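Keeping Fruit Longer on the Counter

Most fruit goes soft early because it is stored wet or packed too tightly. Wash it right before you eat it. If you must wash ahead, dry each piece with a dish towel and let it air out for 2 hours.

Keep bananas away from everything else — the gas they give off ripens other fruit fast. Wrap the stems in plastic wrap and you gain a day or so.

Apples hold up best in the refrigerator drawer. Bring out what you will eat in the next two days. Pears and peaches should sit out until they give a little at the stem, then go in the cold.

Check the bottom of the bowl every other day. One bruised plum will spoil the ones touching it. Cut out the bad spot and cook the rest. For a quick sauce, simmer six chopped apples with a splash of water until soft.
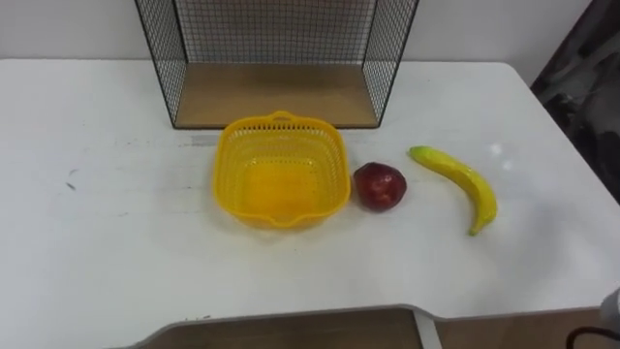

A slotted basket lets air in from the sides.

Rinse the basket with warm water and a drop of dish soap when it gets sticky, and use an old toothbrush on the slots.

Tips sent in by Grethe Bech, Nornwood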